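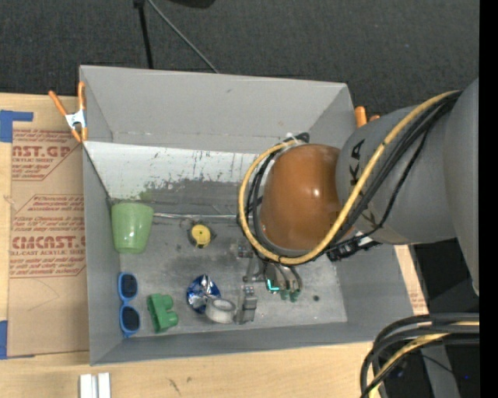 Storage bins fail at the floor long before they fail at the walls. I have been sorting out the bins in my workroom since December, and the pattern is the same in nearly all of them. A big gray open-topped one on a light wooden table shows it well: the walls are tall and still plain, while the floor is worn and mottled with darker stains, and the pale sloped panel inside has scuffs and scratches along its lower part. Wear collects where things land and get dragged.

My method for deciding what stays is simple. Empty the bin, turn it over, tap out the grit, then wash with dish soap and a nylon brush. Let it dry upside down on two battens. Stains that survive that are cosmetic and I leave them alone. Scratches are a different matter if you can catch a fingernail in them, as they hold grit and the grit makes more scratches. Bins like that get heavy hardware only.

I weighed a few loads on the kitchen scale. The hinge bin came to 700 grams, far less than I expected, so the hinges moved in with the brackets. Screws go in small tubs, never straight into a large bin – you end up scraping along the bottom with your fingers for the last few.

Kirsty Holroyd wrote after the December post to ask about liners. I have tried 2 kinds. Ribbed rubber matting stays put but traps sawdust in the channels. Thin felt is quieter and easier to lift out, though it soaks up oil and has to be thrown away. For the deep bins I now cut the felt 18 mm short on each side so that it can be pulled out without tools.

Labels: front face only, top left corner, block capitals. I used to label the lids, then the lids got swapped. The Furkley shelf unit takes three bins per shelf if the handles face out, and the lowest shelf is reserved for anything I don't want to lift.

Still to do: the offcuts, the plumbing parts, and a box from the Stollville sale that I have not opened. The felt is used up and I need another roll before I start on any of them.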